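Clustano Edges Stisus on Penalties to Reach Regional Final

February
By the Sports Desk

Clustano's Under 16 boys are through to the regional final after a 2-2 draw with Stisus, settled on penalty kicks at the Uniyal complex. The shootout finished 4-3. Attendance was listed at 1,126, the largest gate of the tournament so far.

Stisus set up in a 4-4-2 with a high defensive line and pressed the Clustano center backs from the opening kick. The approach paid off early. A square pass across the back was intercepted just outside the penalty area, and the Stisus left forward finished low to the near post. Clustano, in its usual 4-3-3, responded by dropping its holding midfielder between the center backs to create an extra passing option. The equalizer came from a corner taken short, crossed to the far side and headed back across goal for a tap-in.

The second half was slower. Both coaches made changes at the hour, and Stisus switched to a back five when its right back went off with a tight hamstring. Clustano took the lead with a free kick from the edge of the area that took a deflection off the wall. Stisus leveled in minute 86 - a long throw, a partial clearance and a half volley from 14 yards that the goalkeeper got a hand to but could not keep out.
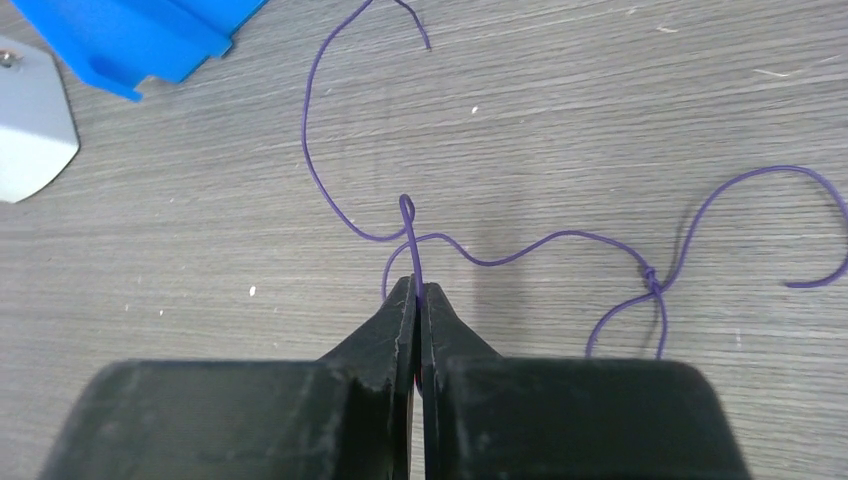
The Stisus bench felt that the throw-in routine had been on all afternoon and that Clustano never adjusted its marking at the near post. Clustano's staff saw it differently, and put the goal down to the second ball and a tired midfield. Both sides agreed that the free kick leading to Clustano's second goal was correctly given.

Under tournament rules there is no extra time before the final, so the match went straight to kicks. Clustano shot first and converted four of five, with its third attempt striking the crossbar. Stisus missed the target with its second kick and had its fifth saved, low to the goalkeeper's right.

The referee issued three yellow cards, two of them to Stisus for delaying the restart. Neither team will carry a suspension forward. Clustano is expected to be without its starting left winger, who left the field before halftime with an ankle injury and did not return to the bench.

Clustano will meet Brestix, which won the other semifinal 1-0 on the adjacent field. Brestix has not conceded in the knockout stage and plays a compact 4-5-1, relying mostly on set pieces and quick counterattacks down the right. The two clubs met once in league play this season, a scoreless draw in which neither team managed more than two shots on target.

The final will be played on the main field at Uniyal, with halves of 45 minutes and extra time if required. Teams must submit rosters of no more than 18 players one hour before kickoff. The third-place match between Stisus and the losing semifinalist has been moved to the turf field to protect the grass, and metal studs are not permitted on that surface.

Sign up for our newsletter and get match reports by email. You can unsubscribe at any time.

Contact | Copyright Uniyal Youth Soccer. All rights reserved. | Back to top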